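Rendered shadows under furniture look grainy, what setting should I change?

Wenjie Ren
Member, 7 posts

Hello everybody. I am learning rendering by myself in the evenings, and English is not my first language, so please be patient with my words.

My problem is with the shadow below a table. When light comes from a big soft source, I want a shadow which is soft also and has no hard border. In my room the shadow on the floor is full of small dots, like sand. On the walls I do not see it so much, only on the floor and under the chairs. I use Holtura, the free version, on a laptop which is already old. My samples are set to 300. I tried to make the lamp bigger and the dots became worse, which I did not expect.

I have read the manual page about lights two times, but it explains only the sun lamp. Should I increase the samples, or is there another setting? One picture takes already the full lunch break, so I would like not to wait longer if it is possible.

Tostetgate
Helper

Hello Wenjie, your English is fine, mine is also learned from books.

The bigger lamp makes more dots for a simple reason. Each point on the floor must ask "how much of the lamp can I see?" and it asks by sending rays to random places on the lamp. If the lamp is small, nearly all rays give the same reply. If the lamp is large and the table hides a part of it, the replies are mixed, and with few rays the neighbor points do not agree. This disagreement is your sand.

Before you raise the samples, please check these in this order:

Open the light panel and look if the lamp has its own sample number. In my version it was 4 by default, and this is too low for a soft lamp. Try to double it and compare.
Turn on the denoiser, but only for the final picture. In the preview it makes the floor look like wax.
Look at your floor material. If it has a strong bump texture, a part of the dots can be the texture and no sampling can remove them. Put a plain gray-brown color for a test. 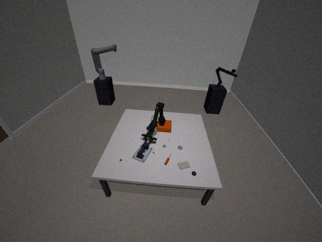 Plain floor, white table: the shadow in front is soft and only a little darker than the floor.

For the test please render only a small region around the table legs. You don't need the full room to judge a shadow. I keep a separate file with one table and one lamp, and I try everything there first. Last November I lost a complete evening because I was testing in the big file, and then I discovered I was changing the lamp on a hidden layer.

One more thing, the shadow should be darkest close to where the leg touches the floor. If it is equally dark everywhere, your table is perhaps floating a little. Move it down until it touches.

olivares
Member

just put samples to max and go to sleep, in the morning it is ready. works for me

Cemon
Member

I agree with Tostetgate about the lamp samples, but I want to add something about the seed. If you make only one picture, the seed has no importance. If you make an animation, a fixed seed keeps the dots in the same place and it looks like dirt on the glass. I always used 3369 from habit and did not understand why my videos looked dirty. Now I let it change for each picture and the denoiser has an easier job.

I would not use the maximum on an old laptop. Mine became so hot that it switched off at 3 in the night and the file was not saved.

Wenjie Ren
Member, 7 posts

Thank you to all. The lamp samples were 4, exactly as Tostetgate wrote. I doubled it and the floor is much better already, there is still a bit of sand behind the chair. I will try the denoiser tomorrow after work. And yes, my table was floating.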